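Search this site
Enter keywords
Go

Wirnby open day: is the old mill worth the trip?

I should say at the start that I don't trust open days. You park in a field, somebody gives you a sticker, and you are walked past the things they want you to see by people who have been told to smile. So when my sister-in-law said the Wirnby site was opening its doors in January I said no, and then I said yes because the car was going anyway.

Wirnby, for those who don't know it, was a woollen mill until it shut, then a carpet warehouse, then nothing for a long time. Nevance bought it and has been turning it into what the leaflet calls a "making quarter". I read the leaflet twice and still couldn't tell you what one of those is. As far as I could work out on foot, it is small workshops downstairs, offices above, and a cafe where the boiler used to be.

We got there a little after ten. The queue was already back to the gate, and there was one person checking names against a printed list, although the website had said no booking needed. I had not booked. I was let in anyway, which makes me wonder what the list was for.

Our guide was Rigoberto Esquivel, who works for Nevance and had a good loud voice. He knew his history, I'll give him that. He told us the mill had 300 looms at its height, and when a man at the back asked where that number came from he said "the records" and moved on to the staircase. The staircase is very fine. It is stone, worn down in the middle of every step, and they have had the sense to leave it alone. I would have been happy to stand on it a while longer but there was another group coming up behind us.

The top floor is offices and I have nothing to say about them. Glass, grey carpet tiles, a bowl of sweets. We were told that they are "largely taken". I looked at the board by the lift on the way down and most of the slots were blank, so perhaps the signs are still at the printer's.

The weaving room was the part I had come for, and it is the weakest part of the day. One loom remains. It doesn't run. It stands behind a rope with a panel next to it that gives more space to the building work than to the people who stood at the machine for fifty hours a week. A woman in our group had a grandmother who worked there and she asked if there were any names kept anywhere. Mr Esquivel said it was "something we're looking at". I would like to see that looked at before they spend any more on planters.

Lunch was soup in the cafe. It was good soup, and I had been all ready to complain about it. The bread was extra.

In the afternoon you could wander about the ground floor on your own, and this was better. There is a bookbinder, a pair of furniture restorers and a firm called Olvera that does dyeing in small batches and had some lovely dark greens hung up. Brisa Cuevas runs the dye room and was the only person all day who gave me a straight answer. I asked what the rent was like and she said it was fine for the first year and she would rather not think about the third. She also said the roof over her end leaks, and pointed at a bucket.

Further along, the units get newer and the old walls disappear behind whatever the tenants have put up. 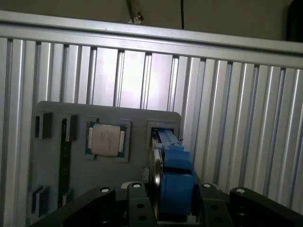
One of the ground-floor units at Wirnby: grey plate and ribbed aluminium, with the rail running above.

You could be on any industrial estate by that point, and I think that is the real trouble with the place. Nevance sells Wirnby on its bricks and beams, and then half of the ground floor might have been put up last spring. The tenants need walls that stay up and I don't blame them for it. But don't tell me I am walking through history when I am walking down a corridor with a fire door every few yards.

The way out is through the shop. Tea towels, a mug, a book of old photographs that I nearly bought until I found it stops in the 1930s.

Getting there: the 122 bus stops on Droller Lane and it is a ten-minute walk uphill. Parking was free on the day but there is a pay machine under a bin bag by the gate, so make of that what you will. Entry was £3, children free. The lift was working. Toilets clean, only two of them.

Would I go again? For the staircase and the dye room, possibly, and if they find those names, yes.

Comments (4)

millgirl_jean: My mum was a mender at Wirnby and she always said the stairs were murder in clogs. Nobody from the new lot has ever asked her anything. She's in the phone book!

T. Parfitt: Bit harsh on the offices. We looked at one and the light is very good.

Daleswalker: Does anyone know if dogs are allowed in the cafe?

millgirl_jean: Outside tables only I think.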